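Thu 15 July

An update on our request for limits on number plate readers

Members will recall that our group wrote to council last year regarding the plate readers installed at the entrances to the Okabe car park. The readers are supplied by Planik and record every vehicle that enters, including those of people visiting the health clinic and the legal service upstairs. We asked how long the records are kept and who may search them.

A written reply has now been received. Records are held for 70 days. In that period they may be searched by council officers and, on request, by other agencies. No warrant is required, and no register of requests has been kept. 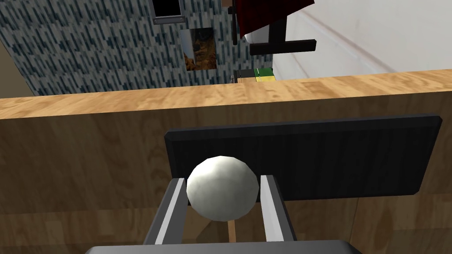
Can a resident find out whether their own plate has been searched?
At present there is no means of doing so, as council does not log searches against individual plates. We have asked that a log be established and that residents be given access to their own entries.

Our petition closed with 2747 signatures, well above the 2000 needed for the matter to be listed for debate. I wish to thank Kanako Maruyama and Toshio Kikuchi, who attended the Saturday market in poor weather to collect them, and Vitória Serrano, who prepared the Portuguese translation. 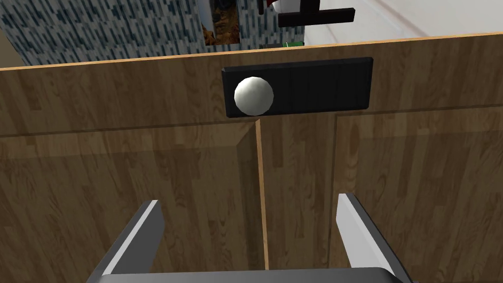
The question of older records remains unresolved. Council has advised that printed reports from the earlier Deser system were never catalogued and are still in storage at the civic offices. A cupboard with one wide drawer above two doors, much like the wooden one shown here, would hold a good many names and addresses, and a retention rule that covers only the computer records leaves such paper untouched. We have asked that the printed reports be listed and then destroyed under supervision.

Tetsuya Yagi has drafted a short set of amendments to the parking policy. The first would reduce the retention period to two days unless a fine is in dispute. 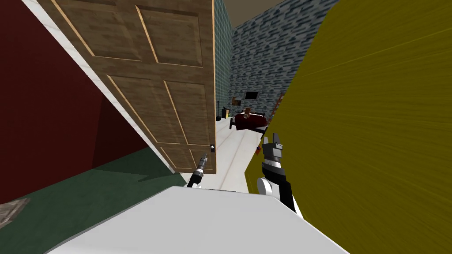 The second would require a warrant before any record is released to an outside agency. The third would prevent Planik from using the records for its own purposes, a point on which the current contract is silent.

The debate is expected in August. Those wishing to speak should register with the council clerk beforehand, and written submissions may be left with Mio Maruyama at our monthly meeting.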